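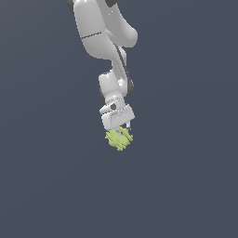

Last changed: a Thursday in October, in the evening

My sister asked me again when she can buy a machine that picks up the toys after her children. I work near such machines, so in my family I am the person who must answer for all of them. My answer this year is the same as last year: not yet, but I am less sure about it than before.

In the simulator the job already looks finished. The white arm comes down, the two small fingers close on the top of some knobby yellow-green thing, and there it hangs in the air with nothing under it. No carpet, no sofa, no dog. I have watched many hours of such pictures at Jaunzems, where I do the testing for a small team, and I still like them. A lumpy shape is a hard thing to hold. A box has flat sides and you know where to put the fingers, but with bumps everywhere you can touch it in a hundred places and most of them are bad.

Then comes the real room. In spring we made a trial at Lundley, in the common room of the building where Triin Venckus lives. She has two boys and was kind enough to lend us their toys. We put 12 toys on the floor and asked our arm to bring them one by one to a basket. It brought 4. One soft rabbit it lifted by the ear and lost halfway. A small car it pushed under the radiator, and I had to lie on my stomach to get it out with a ruler. The younger boy finished the rest while we were still reading the error messages. He was very proud, and his mother said she had never seen him tidy so fast, so maybe this is also a kind of result.

Ott Mägi, who writes most of our grasping code, does not agree with me when I call this a failure. He says the fingers were good and it was the seeing that was wrong, because sunlight came in low and the floor was shiny. I believe him. But my sister also has a window, and her floor is shiny too when she has time for it.

On the shop floor I see it differently. At the Stateneck warehouse an arm of the same size takes parts from one tray and puts them in another all night, and the people there have stopped looking at it. Somebody has fixed the tray in its place, chosen the lamp and painted the table a dull colour. When a part falls, it stays on the ground until the morning shift. At home you would step on it with a bare foot.

I also tried the folding program from Custero, on my own tea towels. It needs the towel already flat on the table. If I have made it flat, I have done the worst half of the work, and the folding takes me 2 seconds. For a hotel it may be useful. In my kitchen I went back to my old method, a pile in the drawer.

So what did I tell my sister? I told her that a robot vacuum is still the best thing she can buy, and that she should pick up the small blocks first. She said this is exactly the part she wanted to pay for. I had no good reply and we talked about her neighbour's fence instead.

We go back to Lundley when the evenings are darker, with the curtains closed this time. Ott wants to bring the rabbit again.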